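The great bed-folding experiment, week three

So I've officially given up on folding laundry at the kitchen table. The table is where the mail goes, and the mail always wins. I've moved the whole operation to the bed, which gives me so much more room to spread out, and I'm kind of annoyed it took me until my forties to do it.

It did mean I had to get serious about the bed itself. You can't fold on a lumpy duvet (I tried, my T-shirts came out shaped like Saskatchewan after an earthquake). Everything has to come off first. Pillows on the chair, duvet over the bannister, right down to the fitted sheet, and the sheet has to be pulled tight or the cotton grabs at whatever you're smoothing out.

The sheet is the khaki one I bought back in March from Cloren, the little linen place beside the pharmacy. It was 51 dollars, and I went back and forth over it for ages because I've always been a white sheets person. My mum was a white sheets person. But I love this colour! It's somewhere between sand and an old army tent and it's got a bit of a sheen, and it looks so nice with the grey headboard that I've started leaving the bedroom door open when people come over.

Shirts are the thing I've been practising. My method, if you can call it that, goes like this: lay it face down, do up the top button and one in the middle, smooth from the collar out with the flat of your hand, then fold each side in toward the centre and bring the bottom up in two goes. I used to do it in one big flop and wonder why there was a crease right across my stomach.

Blue ones first, always. I have no reason for this.

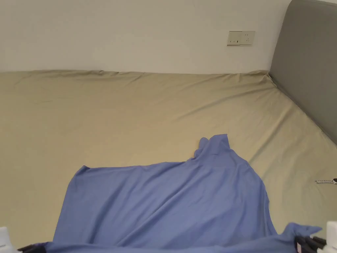 Elikem Lamptey wrote in after the last post to say I've got the whole thing backwards, and that shirts should never be folded at all, they should go on a hanger while they're still a tiny bit damp and be left alone. Two hours on the shower rail, then straight into the closet, and you can skip the iron as well. Folding is for sweaters and towels, Elikem says, and anybody who folds a shirt is just ironing it badly in advance.

Okay, well. I take the point about sweaters. But have you seen my closet, Elikem? It's the original one from when the house was built and the rod is so short that I can fit my winter coat, my other winter coat, and maybe a dress if it's feeling brave. Shirts go in the drawers. I did try the shower rail thing for a few days and I'll admit the collars looked better, but then somebody wanted a shower, and I ended up with a pile of half-dry shirts over the back of the couch.

What I did take from it is that you have to get to things quickly. If the basket sits overnight I may as well not have bothered. I've been putting the wash on before breakfast and folding at 10:30 or so with the radio going, and it's become a nice little part of the morning.

Now, the sheet. A few of you asked how I keep it flat when the bed's pushed up to the wall, and the answer is with swearing. The long side at the wall is fine, I kneel in the middle, shove my hand down the gap and drag the elastic under, and it makes a pretty neat roll along the edge. The corner up by the headboard is another story. There's no room for my arm between the mattress and the padding, so I poke the fabric down with a wooden spoon (a clean one, relax) and it still bunches up. I've tried doing that corner first and I've tried doing it last. I've tried those clip things from Drornaton too, and they pinged off the first night and I found one in my slipper. 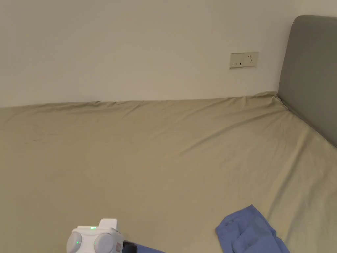

Same corner, same wrinkles, every single time.

My sister's advice is to pull the bed out a foot, do the corner and push it back. She has carpet. I have old hardwood and a bed that weighs as much as a moose, so no thanks.

If anyone has a trick for that corner, please put it in the comments. Deeper pockets, maybe? I think Leda does an extra-deep one but I haven't seen what colours it comes in, and I'm not going back to white now.

Next time I'm doing pillowcases, and then the towel shelf, which I've been avoiding since Thanksgiving.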